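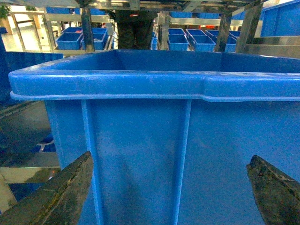
Akley, May

4. Rehearsal Practice and the Move Between Venues

4.1 Scope of this section

The preceding section described how the three companies in the study were formed and how each of them came to share a season. This section turns to the period between the last week of studio rehearsal and the first public performance in a new venue. It draws on rehearsal logs, on stage managers' reports, and on interviews with performers and technical staff at Zallport, the converted freight hall in which the season was presented.

The material covers 24 performances. Of these, nine were given by the Testa ensemble, whose piece combined spoken text, live cello, and recorded street sound. The remaining performances were divided between a solo dance work and a bilingual play for two actors. All of the works had been developed in smaller rooms before they were moved to the hall.

4.2 What was carried and what was left behind

The companies differed widely in how much they chose to transport. The solo dance work traveled with costumes, one lamp, and a sound file. The bilingual play used furniture borrowed at each stop, and its actors rehearsed for a short time with whatever chairs had been found. The Testa ensemble kept the largest stock of objects, and its inventory records these by container. Large plastic crates of the general type shown in Figure 1, with a thick rounded rim and molded ribs on the outer wall, appear throughout that inventory. The crates held cloth, small percussion, and printed text, and on two occasions the director placed empty ones on stage as seating.

Performers spoke about objects in practical terms. Jarlath Hennessy, who played the older brother in the bilingual play, explained in his interview that a borrowed chair changed the opening dialogue more than any note he received from the director. A low seat made him speak upward to his partner, and the line that had been an accusation in the studio became closer to a request. He kept that reading for the rest of the run. The stage manager's report for the same evening records only that the chair was short and that the scene ran long.

4.3 Sound and the size of the room

Sound presented the greatest difficulty in the move. The hall has a high roof and a hard floor, and spoken words that were clear in the studio tended to blur past the middle rows. The companies responded in different ways. The dance work raised the level of its recorded score. The Testa ensemble slowed its spoken passages and cut almost 30 lines of text before the second performance – the largest single change made to any script in the season. The bilingual play altered nothing in the text and asked the audience to sit closer together.

Naima Nasr, the cellist and co-writer of the Testa piece, described the cuts as a loss at first. In her account, two of the removed passages carried the family history on which the later songs depend. She moved part of that history into the music by repeating a melody from the first song under the final speech. Audience members who completed the written response form mentioned this melody often, although few of them connected it with the earlier scene.

The logs suggest that decisions of this sort were made quickly and were seldom written down in full. Where a change involved both text and music, the script was marked while the score was left as it stood. A later performer working from the score alone would have no record of why the melody returns.

4.4 The Prituron sheets

During the season the companies adopted a shared form, known among staff as the Prituron sheet after the rehearsal studio where it was first used. The sheet has a column for text, a column for sound, and a column for movement. Stage managers filled it in after each performance and left it at the sound desk for the next company.

Use of the sheet was uneven. The movement column was the least complete, and the dance work returned several sheets with that column blank and a short video reference in its place. The text column was the fullest. Entries became shorter as the run went on, particularly on evenings when two works were given and the change between them had to be made within the interval.

Section 5 considers the sheets in more detail and compares them with the written responses of the audience.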